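Salt dough ornaments for the December craft table

2026-09-27

I sold out of ornaments early last year, so I'm starting now. The dough is flour, salt and water, and most people already have all three. My neighbor Fulgencio Vallejo gave me his proportions years ago and I still use them: 500 grams of plain flour, half that much salt, and enough lukewarm water to bring it together. Add the water slowly. If the dough sticks to your fingers, work in more flour.

Roll it out to the thickness of a pencil and cut your shapes. Make the ribbon hole with a drinking straw before baking. I forgot on a whole tray once and had to glue loops on the back.

Bake at your oven's lowest setting until the pieces are hard all the way through. Mine take most of an afternoon. Turn them over halfway or the edges curl.

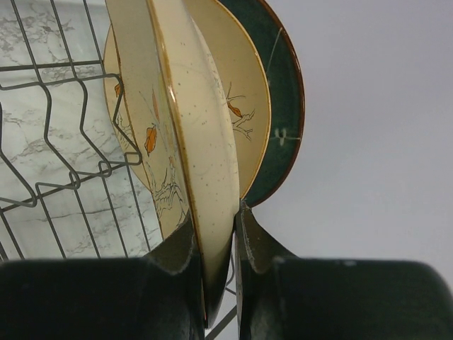 Painting

Acrylics are fine. I do one coat of white first, then the color, then a clear varnish on both sides. Stars and plain circles sell best for me. The little mittens look nice but the thumbs snap off.

I tie them with red baker's twine and pack them in tissue, flat, in shoe boxes. Keep the boxes somewhere dry. The basement got to a few of mine last winter and they went soft.

Next I'm trying cinnamon dough, and I'll post the recipe once I have one I like.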